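Wrist camera view: how much background is too much?
Started by nkarakaya, January 30, 2023

nkarakaya
Hello all. We are collecting demonstrations for a three-finger hand, and the policy must learn from the wrist camera only. We have 500 episodes now and the plan is 1,250. My worry is the background. When the arm is tilted up, the camera sees the ceiling lights, the windows and half of the office behind the fingers.

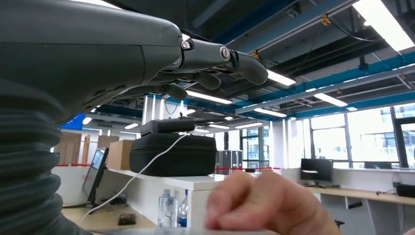
My colleague Defne wants to hang a grey curtain on all sides before we record more. I think the model should see a normal room, with daylight and desks, or it will fail on the first day outside the lab. Which of us is right?

Ramalho_bench
Defne is right, for now. With 500 episodes you have not enough variety to teach it what to ignore. Curtain first, real room later.

joltus
I don't agree. We did the curtain in November and had to throw away 35 hours of recording. Keep the room, but move the arm to another place every 3 sessions.

Ramalho_bench
Your task was different, you had a fixed camera as well.

joltus
True, but the windows problem is the same. Lock the exposure at least.

nkarakaya
Exposure is on auto, I did not think of it – thank you. And what about the operator's hand? Do you cut those episodes?

misia
I keep them if the hand is there in the task, like a handover. Otherwise I trim the start and the end.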